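Billet de labo : la caméra du poignet sert-elle vraiment à quelque chose ?

J'ai repris en août les essais de Ketsara Yimyam sur la préhension de petits objets, restés en plan depuis la fin du projet Kundoma. La question est simple. Notre politique, apprise par imitation, reçoit deux vues : une caméra fixe qui regarde la table et une petite caméra montée au poignet. Est-ce que la seconde améliore la saisie, ou est-ce qu'elle ne fait que ralentir l'apprentissage ?

Le jeu de données compte 200 démonstrations téléopérées. J'ai entraîné 4 variantes : vue fixe seule, vue poignet seule, les deux, et les deux avec masquage aléatoire de la vue fixe pendant l'entraînement. L'objet est une capsule de café, une Dark Magic de Green Mountain. C'est petit, et le couvercle imprimé donne des repères quand on s'approche.

La vue large et la vue du poignet :
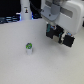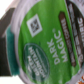 Avec la vue fixe seule, le bras s'approche correctement mais descend souvent un peu à côté. L'erreur est petite à l'échelle de la table, elle suffit pour qu'un doigt se pose sur le bord du couvercle. Avec la vue poignet seule, c'est l'inverse : la fin du geste est propre, mais si la capsule n'est pas dans le champ au départ, le bras cherche et finit par s'arrêter n'importe où.

Les deux vues ensemble font mieux, sans surprise. Le masquage m'intéresse davantage. Sans lui, le réseau s'appuie presque uniquement sur la vue fixe, même à quelques centimètres de l'objet. Avec lui, les corrections latérales apparaissent dans la dernière partie de la descente. Rungnapa Chaiyaporn a proposé de ne masquer que les 11 dernières images de chaque démonstration. J'ai essayé, la différence avec un masquage uniforme est trop faible pour conclure.

Il me reste à refaire les mesures avec une autre graine et à changer l'éclairage. Je publierai les courbes à ce moment-là, avec le script de découpage des épisodes, qui a encore un bug sur les fichiers de plus de 1000 images.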